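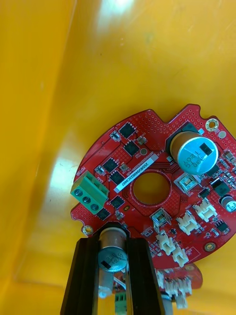 *Red driver board in the yellow bin, gripper fingers coming in from below.*

**Forlow kit trial: progress report, February**

Hi all, this is the second update on the bin-picking kit we're reviewing with your money, so you get the bad bits along with the good ones.

Quick recap for anyone who skipped the last one (no hard feelings!). Doolan sells the Forlow as a ready-to-go package: arm, two-finger gripper, wrist camera and the software to run it. Our job at the Follholm shop is to find out if it can lift round motor boards out of a bin and set them in a test tray without somebody standing over it all day. The boards are an awkward choice on purpose. They have a notched edge, a big hole in the middle, tall capacitors on one side and connectors on another, so there aren't many friendly places to grab.

**Where we are**

Setup took two days, and most of that was me fighting with the mounting plate. The software side was a pleasure — I had the arm moving before lunch on the first day.

We've now run 88 picks with the new finger pads. 60 went from bin to tray with no help from me. The rest were mostly the gripper closing on a capacitor when it should have taken the board edge, plus a few where two boards were overlapping and it couldn't make up its mind. I've logged every miss with the camera view so Doolan's support people can look at them. They answer fast, I'll give them that, though so far the answer has been "try the next software release."

**Glare**

The yellow bins are shiny inside and the wrist camera does not love them. Under our ceiling lights you get a hard white patch on the plastic, and when a board sits close to it the software gets shy and asks for a retake. A retake costs us about 46 seconds, and that adds up over an afternoon. I've got matte liners coming from Kollach and will rerun the same test with those before I touch any settings, otherwise I won't know what helped.

**Money**

We're inside the budget. The liners and a spare set of finger pads came out of the small parts line. I'd like to hold on to what's left there in case we need a light for the wrist, but I'm not asking for anything extra right now.

**Next up**

- Rerun with the liners, same boards, same lights
- Teach it "no-grab" areas over the capacitors and the screw terminals (the menu for this exists, the manual page for it does not)
- Try reading the serial stickers on the way to the tray
- Get a written price from Doolan for a second gripper

My feeling so far? I like this kit more than I expected to, and I wouldn't sign for it yet. If the no-grab areas work the way the sales sheet says, I could change my mind pretty quickly. The pick log is in the shared folder, and if you want to come by and watch it run, Monday mornings are good.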